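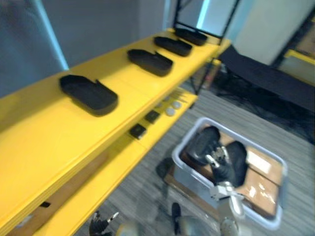

3. The Course Project and How the Teams Worked

3.1 Setting and students

The project ran as the second half of an elective that the two of us, Hidayah Ong and Moataz Bouzid, have been teaching together for several years now, and it is fair to say that we planned it with more optimism than furniture. We had 17 students, most of them in their third year, and a good number had never touched a robot before the first meeting. They sorted themselves into four teams and, as students will, spent a happy hour picking names before they wrote any code. Three of those names, Plornalach, Stollska and Trimau, appear in the tables that follow. The fourth team called itself Thái, after the restaurant where its members held most of their planning meetings.

We asked every team to work on the same job, which we called the sorting task. Parts are kept on a yellow shelving unit and have to be brought together in a bin on the floor beside it (Figure 1). We settled on this after a long and rather enjoyable argument in the hallway, because it asks for reaching down as well as reaching across, and a student can tell from the other side of the room whether a run is going well.

Figure 1. The work area for the sorting task, with the black trays lined up on the upper shelf and one gripper reaching into the white bin.

3.2 Collecting demonstrations

Each student drove the robot by hand before being allowed to train anything. This was Moataz's rule, and there was some grumbling about it in the first week, but by May several students told us it had been their favorite part of the course (and two asked if they could come in during the evening to do more of it!). A session lasted 30 minutes, after which the driver wrote a few lines in the team notebook and handed over to the next person.

Our goal was 500 demonstrations per team. No team stopped there at exactly that number, and one of them fell well short after losing a week to a software update, so the full class set came to 1643 demonstrations once we had thrown out the recordings that were broken or had been started by mistake. All four teams trained on this shared set. We had first meant for each team to keep its own data, but the students themselves suggested pooling it, and we were glad to go along.

3.3 What the notebooks told us

We read the notebooks closely at the end of the term, and they turned out to be a richer source than the survey we had written with such care. Early entries are mostly about the driver's own hands and nerves. Later ones are about the task: which end of the shelf to begin from, how low to bring the wrist over the rim of the bin, when to give up on a bad grasp and back away. One member of Trimau wrote, "I stopped watching my fingers today and just watched the tray." We come back to this shift in Section 5, where we compare it with the order in which the teams fixed problems in their trained policies.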